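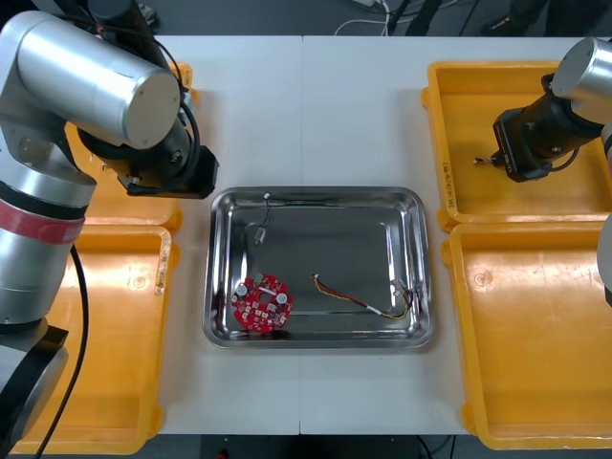 According to Yulan Yan, an episode with a mistake in it was still an episode, and the guideline had never said otherwise. She had written the guideline. She repeated this on the call from Nudberg, slowly, for the minutes.

Callum Parsons asked what the model was supposed to learn from a mistake.

"Recovery," Yulan said. "If you delete every bad grasp, it never sees one."

He had deleted 43 of them. The count stood at 673, and the contract with Pacheco specified a minimum number of accepted episodes without defining accepted. Callum had defined it himself in July, alone, in a column of the log sheet. A pass meant that each part went into its assigned bin on the first attempt. Anything else was marked R and removed at the end of the shift.
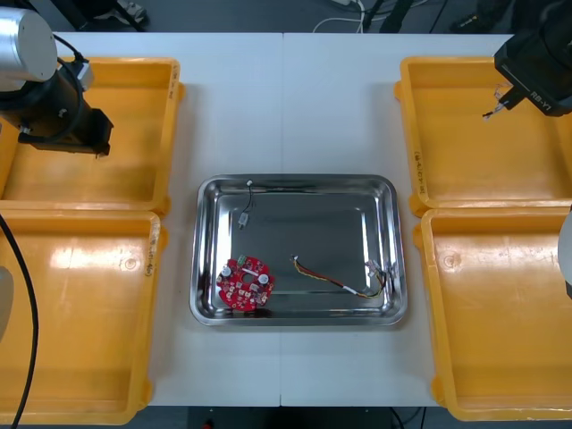

The sorting task was called Maren, after nothing in particular. It had three part types: board, harness, cable. The operator drove both arms from the leader station, cleared the tray, and released the trigger to close the episode. A good operator needed 20 seconds per part. Corina Rusu needed 13, and her episodes were the cleanest in the set. She almost never had an R.

"Whose are the 43?" Yulan asked.

Callum sorted the column. Most belonged to Barbara Brzozowska, who was new and drove the left arm too low. She would touch the board, back off, change the wrist angle, and try again. The second try usually held.

"Are they on the backup?"

"Until tonight."

"Restore them. Label the failed segment and the retry separately. Keep the operator ID."

He started the copy. It ran at the usual rate. While it ran he opened one of Barbara's files and watched the wrist trace: down, contact, up, a correction of a few degrees, down. He played it again at half speed.

Corina came in for the late block and read the sheet over his shoulder.

"You took out the R column," she said.

"I renamed it."

"Do I have to make some?"

Callum muted the call and considered the question. The guideline did not cover it. He unmuted and asked Yulan.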